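L'accord sous la voûte : régler un chœur de chambre dans une acoustique longue

Hưng Hứa dirige l'ensemble Drullent depuis 4 saisons. Il travaille avec peu de chanteurs, sans instrument d'appui, et dans des lieux dont la réverbération dépasse souvent six secondes. Sa méthode tient en grande partie dans un cahier de réglages qu'il emporte d'une salle à l'autre, et dont il a accepté de détailler le contenu pendant la session d'août, à l'abbaye de Clultdale.

La première page concerne le diapason. Drullent chante à 440 Hz en répétition, mais le diapason n'est pas tenu pour fixe en concert. Dans les pièces a cappella de plus de huit minutes, la dérive descendante atteint couramment un quart de ton. Hứa ne la corrige pas au fil du chant. Il choisit la tonalité de départ en fonction du point d'arrivée et transpose parfois d'un demi-ton vers le haut, ce qui déplace les zones de passage des ténors et impose de revoir les respirations.

Vient ensuite le tempérament. Les tierces majeures sont chantées pures, soit quatorze cents plus bas que la tierce égale du piano. Le procédé est courant dans le répertoire de la Renaissance. Il l'est moins dans les partitions récentes, où une même note change de fonction d'un accord à l'autre. Chaque chanteur annote donc sa partie avec trois signes : une flèche basse pour les tierces majeures, une flèche haute pour les tierces mineures, un trait horizontal pour les notes qui doivent rester en place. Les altos, qui portent le plus souvent ces notes pivots, ont les parties les plus chargées.

La disposition obéit à un autre raisonnement. Les basses sont placées au centre, sur un seul rang, et les sopranos réparties aux deux extrémités. Hứa a essayé les pupitres groupés, puis le quatuor mélangé, avant de s'arrêter à cette formule mixte. Elle donne aux voix aiguës une référence harmonique à distance égale. Elle a un coût : l'attaque des sopranos se décale dès que l'arc dépasse neuf mètres, et le geste de départ doit alors être donné plus haut et plus tôt.

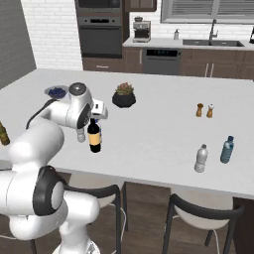 Le programme de la session comportait une création, « Vona », du compositeur Ngô, pour seize voix réelles. L'œuvre dure dix-neuf minutes et repose sur des agrégats tenus dont une seule voix bouge à la fois. Sur le papier, les difficultés de lecture sont modestes. La difficulté principale est celle du souffle - les tenues dépassent la capacité d'un chanteur isolé, et les relais doivent rester inaudibles. Hứa les a fixés par écrit, voix par voix, en interdisant toute reprise sur un temps fort ou sur une consonne.

Les consonnes occupent d'ailleurs une section entière du cahier. Les finales en t et en k sont placées sur le silence qui suit, jamais sur la valeur de la note. Les sifflantes sont confiées à deux chanteurs par pupitre, les autres les omettent. Dans la nef, où l'énergie au-dessus de 4 kHz s'éteint plus vite que le reste du spectre, les voyelles sont légèrement éclaircies, surtout le « ou » et le « o » fermé.

« Je ne cherche pas un son, je cherche un temps de décroissance », résume-t-il. La formule renvoie à un exercice précis. Le chœur chante un accord de quinte, coupe net, et attend l'extinction complète avant la reprise. La durée mesurée sert à établir le tempo maximal des passages homophones. À Clultdale, salle vide, elle a conduit à retenir 52 à la noire pour le motet d'ouverture, contre 60 dans le local de répétition. Le public absorbe une partie de la réverbération et le tempo est relevé de deux ou trois points le soir.

L'abbaye peut recevoir 600 auditeurs. Les deux concerts ont été donnés à 20 h 30, avec une balance d'une demi-heure limitée aux débuts et aux fins de pièces. Les milieux n'y sont pas repris. Hứa considère qu'ils se règlent par l'écoute et que les fatiguer l'après-midi dégrade la justesse du soir.

L'enregistrement de « Vona » est prévu dans le même lieu, avec un couple principal placé à hauteur des chapiteaux et deux appoints sur les basses. Le montage sera limité aux silences. La partition, elle, a déjà été modifiée : Ngô a ajouté une mesure vide avant le dernier accord.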